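Robot Learning Practice, Handout 4
Collecting demonstrations in simulation
Prepared by Fathima Bandara. Last revised October 22, 2023.

Before you start

Please read this handout before your first collection session. You should already have the Skelano client installed and your controller calibrated as in Handout 3. If the calibration is older than one week, do it again.

What we collect

Each group will record 61 episodes of the board game task. One episode is one attempt at one instruction, from the first movement of the arm until you press the stop key. The instruction is a short sentence in everyday words, for example "put the white piece on the centre square". Write it before you move the arm. If you write it afterwards, you will describe what you did, and the learner needs to know what you wanted to do.

The recorder saves the wrist camera view, the joint positions, the gripper opening and your controller commands. An episode at normal speed has between 500 and 700 time steps. A much longer one usually means that the operator stopped to think in the middle. Think first, then record.

Variation

A policy trained only on one starting position will learn that position and very little more. Between episodes, please change:
– the place and rotation of the board on the mat
– which pieces are on the board, and on which squares
– the starting pose of your arm
– the direction of the light

The light is easy to forget. Shadows from the arms fall across the mat and sometimes over the board, and a pale piece on a pale square is already difficult to find. In the random lighting mode, Volus draws a new light direction at each reset. Keep this mode on for all sessions except the first one, where you are only practising.

The two arms

You drive one arm and your partner drives the other. Both arms can reach the mat, so agree before the episode who moves first. The waiting arm should stay near its side of the table. It is allowed to be visible in the wrist view, and we do not remove such episodes.

Approach the board with the fingers open and the gripper empty. Check the colour of the target square before you go down, because from above the small pieces can hide against it.
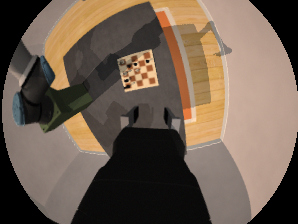 Labelling each episode

After you press stop, the client asks for one label:

Success – the piece stands on the requested square and the gripper has released it.
Partial – the correct piece was moved, but it stands on a wrong square or on a line between two squares.
Failure – everything else, including a wrong piece or a fallen piece.

Do not delete failures. Chaminda Sikder will use them in November for the lecture on reward models. Delete an episode only if the recording itself is damaged, and write the episode number in your log.

Handing in

Upload the folder to Stunent under your group name, together with the log and one page of notes. In the notes, answer these points:
– Which instructions did both partners understand differently?
– Which starting positions did you avoid, and why?
– How did you divide the episodes between the two operators?

Anjana Wickramasinghe will check 17 episodes from each group by hand. If her labels and yours disagree often, she will ask you to label the full set again – please leave time for this in your plan.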